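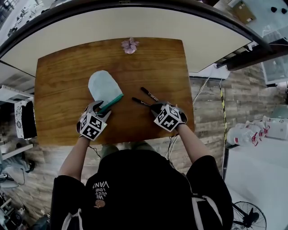

Graltik Coverage Ledger, Small Employer Edition

Health coverage records and year-end forms for employers with up to 97 covered employees

Item: GCL-S
Format: Windows or Mac download, one office license
Term: 12 months from activation
Ships with: printed setup booklet, pack of 30 employee record folders

Overview

Coverage Ledger keeps track of who was offered health coverage, in which months, at what employee cost, and whether they took it. At the end of the year it uses those records to fill out the federal forms that employers give to workers and send to the IRS. It also prints a monthly summary your bookkeeper can check against payroll.

The Small Employer Edition is made for offices that handle their own payroll or send it to an outside service and keep the benefits paperwork themselves. If you have several related companies under common ownership, see the Macapagal edition, which adds combined employee counts and separate filings for each company.

What it tracks

Full-time and part-time status by month, with hours entered by hand or imported from a spreadsheet.
Date of hire, waiting period and first day of coverage.
Offers of coverage, including offers an employee turned down. You can attach a scan of the signed waiver.
The employee's share of the lowest-cost self-only plan.
Spouses and dependents enrolled, for self-insured plans.
Leave, rehire and termination dates.

The 23 built-in reports include a list of employees nearing full-time status, a list of missing Social Security numbers, and a month-by-month headcount. Reports can be printed or saved as PDF or CSV files.

Counting full-time employees

Larger employers come under the coverage rules when they reach a set number of full-time employees, and part-time hours count toward that number. Coverage Ledger adds up part-time hours each month and converts them to full-time equivalents. The running figure appears on the main page. Seasonal workers can be marked so they show on a separate line.

For each employee you can choose the monthly method or a look-back period. Once a look-back period is closed, the hours in it are locked. To reopen it you will need the administrator password, and the change is written to the log.

Setup and space
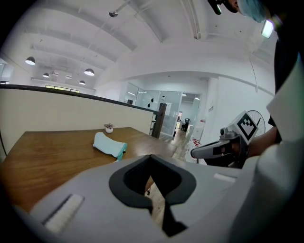 Coverage Ledger runs on one ordinary office computer and does not need a server. Most offices install it on the machine already used for payroll. If you are setting up a separate place for it, you will want a surface where a laptop and an open folder can sit side by side, with a printer in reach. A wooden table by a beige partition, with room to spare beside a small potted succulent, will do. Keep in mind that the records include Social Security numbers, so in an open office the monitor should face away from the walkway and the folders should go back in a locked drawer at night.

Installation takes one file and an activation code. Bring in your employee list from a spreadsheet using the template in the booklet, or type it in. The import screen lists any row it could not read and tells you which column to fix. Dates must be in month/day/year order.

Year-end forms

Forms are updated each winter after the final versions are released. The update downloads when you open the program, and you will not be able to print final forms until it is in place. Draft forms can be printed at any time and are marked DRAFT across the page.

Employee copies print on plain paper and fit a standard double-window envelope. Electronic filing is done through Zotdale, our filing partner, and is billed separately per employee form. You can also export the file and send it through another provider.

Corrections

Corrected forms can be made for the current year and the two years before it, as long as those years were kept in Coverage Ledger. The program saves both the original and the corrected copy.

What it does not do

Coverage Ledger does not calculate payroll withholding, pay premiums or enroll anyone in a plan. It does not figure the small business health care tax credit. It will show you where a month has no offer recorded for a full-time employee, but it does not give legal or tax advice. Questions about whether a penalty applies to you should go to your accountant or attorney.

Support

Phone and email support are included for the length of the license. From January through March the phone line is open until 7 p.m. Eastern. Returns are accepted for 40 days if no final forms have been printed.

Related items

Tustton Folder Pack, extra employee record folders, pack of 30
Coverage Ledger, Macapagal Edition
Double-window envelopes, self-seal
Coverage Ledger renewal, 12 months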